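Tennant 4: a payments and listings kit for small web shops
Reviewed by Craig MacKinnon

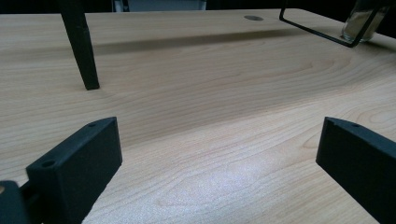 Issue 91, page 105

Tennant is a starter kit for people building a site where several sellers list goods and one operator takes a share of each sale. It comes as a code package with a database layout, an admin area, a search page and a set of background jobs. Version 4 replaces the old payment module and adds split orders. I installed it twice, once on a laptop and once on a small rented server, and ran both for a month with test data.

Installation

The setup script asks eleven questions and writes one settings file. On the laptop it finished without errors. On the server it stopped at the mail step and left the database half built. Running it again failed too, as the tables already existed. The fix is to drop the database and start over with the mail step skipped, then fill in the mail settings by hand. The manual mentions the skip option only in the upgrade chapter.

The settings file is plain text and well commented. Secret keys are kept in a second file, which the script leaves readable by every account on the machine. Change that before doing anything else.

Listings

A seller can create a listing with up to 12 photos, a price, a stock count and any number of variants. Each variant has its own stock count. The form saves a draft every 30 seconds, and drafts survived a browser crash in my test.

Bulk import takes a comma-separated file. I loaded 992 listings exported from Lesel, the kit I used before. Of these, 85 were rejected for having a blank weight field. The import log gives the row number and the name of the bad field, so repairs were quick. It does not let you reload only the rejected rows. You have to cut them into a new file yourself, or the good rows are imported a second time.

Split orders

When a buyer has goods from three sellers in one basket, Tennant 4 makes one payment and three orders. Each seller sees only their own part. The operator's share is worked out per order and can be a flat fee, a percentage, or both. Rounding is done once per order, and my totals matched the payment records to the cent.

Refunds are less finished. A full refund on one part works. A partial refund returns the right sum to the buyer but keeps the operator's share at the original figure, so the seller is charged too much. Wafula Makori, who maintains the payment module, confirmed this and said a patch is in testing. Until it ships, correct the share by hand on the ledger page.

Search

Search covers title, seller and tags. Body text is left out by default and can be turned on with one setting, followed by a rebuild of the index. Results can be sorted by price, date or distance. Distance uses the seller's town, and two places in my test data, Stokelthorpe and Gultthorpe, had to be added to the town table before they showed up.

Spelling mistakes are not handled. A search for "bycicle" returns an empty page with no suggestions.

Admin area

Plain and fast. Accounts can be frozen, listings hidden, and payouts held for a set number of days. The activity log records who did what and when, but cannot be filtered by person. I exported it and used a spreadsheet.

Background jobs stop silently if the worker process dies. Set up your own alert for this.

Verdict

Suitable for a developer who is comfortable reading code and fixing small faults. Sites that issue many partial refunds should wait for the patch. Existing version 3 users should back up first and test the upgrade on a copy, as the payment tables are renamed and there is no downgrade script.

Rating: 7 out of 10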